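Findis Comedy Careers Register
Release 2

Summary

The Findis Comedy Careers Register is a structured collection of career records for stand-up comedians who also publish their own video online. It covers 386 performers, of whom 304 have at least one complete set list attached. The register was compiled by Clitomard and is maintained by Gordon Grewal and Awuor Rweyemamu. It is intended for people who study how live comedy and online video feed into each other, and for programmers of festivals and small venues.

Each record follows one performer from the first public appearance that can be dated to a year. Private life is outside the scope of the register. Fields for relationships, family and income were proposed during planning and were not adopted.
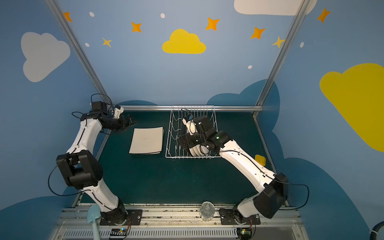 Two robot arms at a dark green work surface.

Contents of a record

performer_id: a stable number, never reused
stage_name: the name used on posters, in the spelling the performer prefers
first_stage_year: year of first appearance before a paying or open-mic audience
first_upload_year: year of first video published under the stage name
languages: languages performed in, in order of use
formats: stand-up, sketch, musical comedy, podcast, short film, feature film
set_list: titles or short labels for the bits performed, where known
source_type: poster, programme, interview, recording or performer's own account

An empty field means that no source was found. It should not be read as a zero or a "no". In particular, a blank under feature film tells the user nothing about whether the performer has appeared in one.

How the records were gathered

Posters and printed programmes came first, mostly from the Bikport archive, followed by interviews conducted by telephone. Performers were sent a copy of their record and invited to correct it. Where a performer's memory and a printed programme disagreed on a year, both were kept and the programme was placed in the main field.
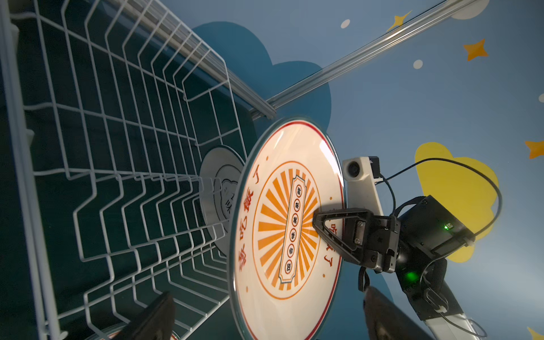

Plates in a white wire dish rack.

Set lists were labelled by two readers working apart. A bit that changed its name between tours keeps its earliest label, with later names listed after a semicolon. Improvised sets are marked "unlisted" — the readers did not attempt to label crowd work.

Known limitations

Performers who began in English are better covered than those who began in another language. Comedians who left the stage early, before building an online following, are largely missing, and the register should not be used to estimate how many people succeed in the field. Musical comedy is over-represented, a result of the Bikport archive's own collecting habits.

Upload years are less reliable for performers who deleted their early channels. These entries carry the flag "recalled". 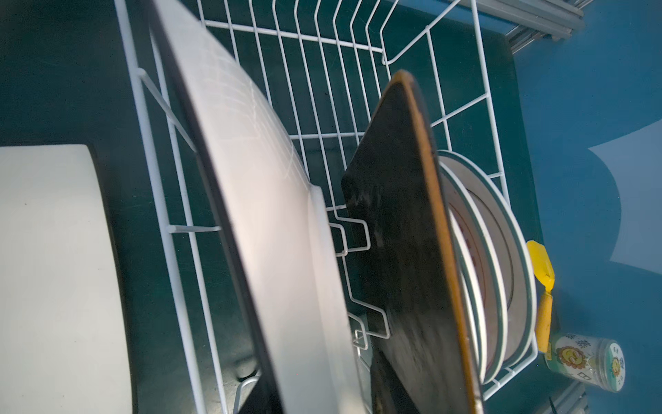
Access and permitted use

The register is supplied as comma-separated text, with one file for performers and another for set lists. It may be used for teaching, research and programming. It may not be used to write or generate material in the manner of a named performer, and set lists may not be republished in full without the performer's consent. Requests for removal go to Clitomard and are honoured at the next release.

Corrections and comments

Corrections should quote the performer_id and name a source. They are reviewed each November.

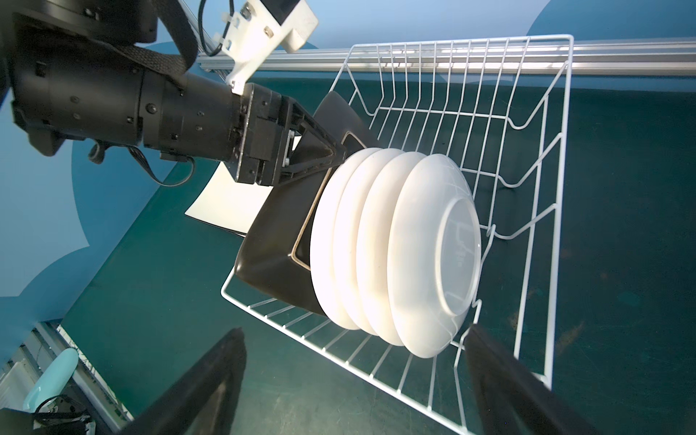

Subira Chege: The first_stage_year field mixes open-mic spots with paid bookings, and for the people I programme those can be years apart. Could they be split? I would also ask that school and college shows be left out of both.

Reply from the maintainers: The split is planned for the next release. College shows will be kept under a separate flag so that users can exclude them.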